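Can a robot do the chores yet? Questions we keep getting

Is it ready for my kitchen or my shop?
No. Picking one loose thing out of a shallow bin is still a fair day's work for an arm that costs more than your car. Sellers like Wosura talk about "general tidying." Ask them which objects, and how many misses.

What does the work look like?
Mixed odds and ends in a tray: a tape measure, a small yellow block, a red-orange plastic thing with an awkward outline.
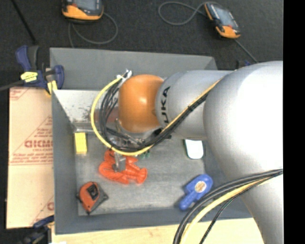
Tainá Coutinho: My nephew clears a junk drawer in a minute and wants a cookie for it. Call me when the arm costs a cookie.

Fair. We'd add that the nephew doesn't need the bin clamped down.

But the Wike demo looked great?
Demos do. In our April trial at Urwood we logged 912 tries on mixed items. 503 ended with the right object in the right place. Another 166 picked up something and dropped it. The rest never got a grip – and a person had to reset the bin each time.

Why are odd shapes so hard?
Two metal fingers want flat, parallel sides. A block has them. A toy with lobes gives you a different grip every time it lands. 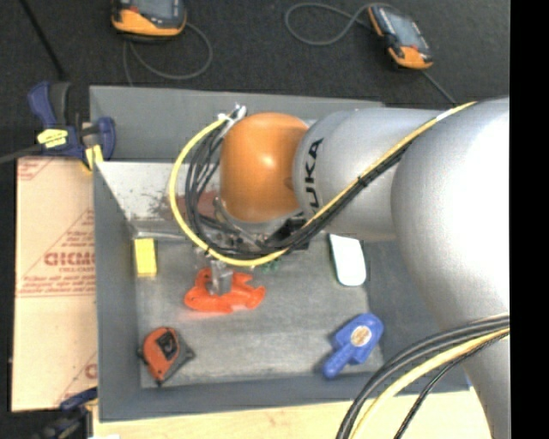

Clorkanside Shop Automation Team | Help & FAQ

Should I wait before buying?
For sorting a drawer, yes. For moving the same part to the same spot all day, arms have been fine for years – get a quote.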